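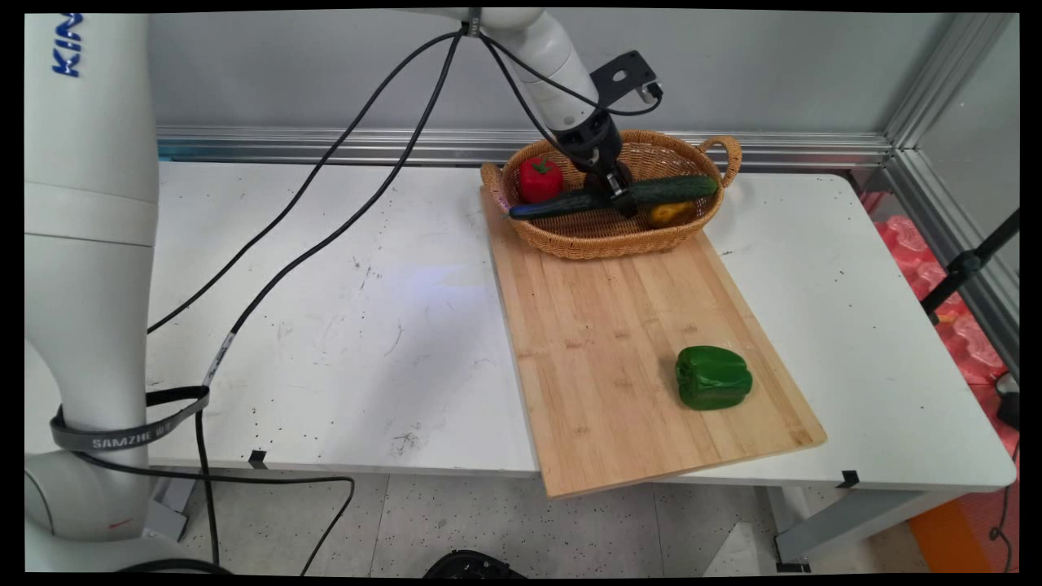 The gripper was the cheap part, according to the builder, who would like that understood before anyone writes in to ask. The arms took two years of saving. The fingers took a weekend and a printer that smelled of burnt sugar.

Home Projects Workshops Interviews Back Issues Contact

We met at Clevside, a shared workshop above a tire store, where the rent is low and the stairs are steep. The builder asked to go without a name, partly from modesty and partly because an employer might wonder where the evenings go. The project does have a name. It is called Skandale, after a boat the builder's family once owned and mostly bailed.

Skandale is supposed to move vegetables between a basket and a cutting board. That is the whole ambition.

"People hear that and wait for the rest of the sentence," the builder said. "There's no rest. I want it to pick up a pepper and put it where I asked. I've had jobs with less purpose."

The work began in October with blocks of foam, which behaved beautifully. Blocks are the same on every side and don't roll. Then came produce. A bell pepper has lobes, so the fingers either settle into a groove or skate off a ridge, and from one attempt to the next the builder couldn't say which it would be. Cucumbers were kinder.

"A cucumber is basically a handle," the builder said. "You close on the middle and lift. If you close on the end, you've built a very slow catapult."

The first serious trial ran to 24 attempts on a single green pepper, of which 9 ended with the pepper on the board. The rest ended in various parts of the workshop. The logbook for that evening has a column headed "where" and one of the entries is "stairs."

I asked what had changed since then. Mostly the closing speed, it seems, and where the fingers stop. The early version closed to a fixed width, fine for one pepper and murder for the next. Now it watches the motor current and stops when the load climbs. The threshold is set at 500 in units the builder declined to defend.

"They're the units the driver board gives me. I turned it up until things stopped falling and down until things stopped bruising. There was a small gap between the two and I live in it."

The driver board is a Sakent, bought secondhand. The control program, all 834 lines of it, was written on a laptop with no working letter B. I was shown the workaround, which involves a lot of pasting.

The basket has caused more trouble than anything that goes in it. A board is flat and keeps its edges to itself. A basket has a rim and handles, and the arm has to come down from above and leave the same way or it takes the whole thing along. For a while there was talk of swapping it for a plastic tray.

"That would be admitting something," the builder said. "Anyway, I keep my vegetables in a basket."

The other members at Clevside have been patient. One of them donates zucchini, possibly as a hint. A Murakami bench supply, shared by everybody, is booked for Skandale up to three evenings a week, and the sign-up sheet has acquired a drawing of a carrot with a black eye.

As for what comes next, the builder would like to try tomatoes and has been advised against it by everyone who has to mop. There's also the matter of the cables, which are on a list. The list is long and begins with "buy more peppers."

I asked whether any of the test subjects get eaten.

"All of them," the builder said. "We've had ratatouille since winter. I don't even like ratatouille."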